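# Kisetik bench notes: hand vs. two-finger gripper, kitchen set

30 Jul 2024

This page covers the simulated kitchen tasks used to compare two end effectors on the same arm: the five-finger hand and the parallel gripper from the Sustlow kit. Somkiat Nilsuwan built the counter layout in June. Demyd Tkachenko ran the controller side. Everything on this page is simulation; the hardware runs at Prorkdale have their own page.

Each end effector got 60 episodes per controller, with a limit of 560 control steps per episode. Objects were placed by seed, and both end effectors used the same seeds, so any episode can be compared one to one. Contact settings were left alone between runs. An early attempt to tune friction for the gripper only was thrown out.

The render is a fixed wide view with one arm in the working area. The counter is white marble, which caused some trouble for the camera-based controller: a white plate on a white surface has a weak outline, and the rim was lost in several of the early test renders. The cutting board never had this problem.
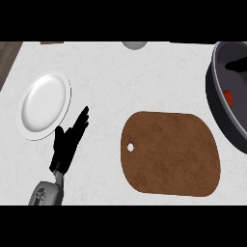 Approach angle accounts for most of the difference between the two. The gripper can come straight down on a rim and close. The hand needs the wrist rolled first so the thumb clears, and the joint-space controller often spent a large share of its steps on that roll alone. Juwita Manurung added a pre-grasp pose that starts the roll during transit, and the stalled episodes dropped to 4.

Flat objects remain the weak point for both. With the board lying flush on the counter there is little for a fingertip to get under – the gripper tends to push it, the hand tends to press down on it. We tried using the hole in the board as a grasp target, but the fingertip collision mesh is too coarse for it. A finer mesh is on the list.

Controller settings for the runs on this page:

- Policy output: chunks of 32 actions, replanned when the chunk ends
- Hand: joint position targets, fingers coupled except thumb and index
- Gripper: single width target
- Wrist: same gains for both

Chalerm Nuchit has the seed list and the raw logs. Send mesh fixes to Amnuay Kongkaew, who merges them into the Khunthong branch before the next set of runs.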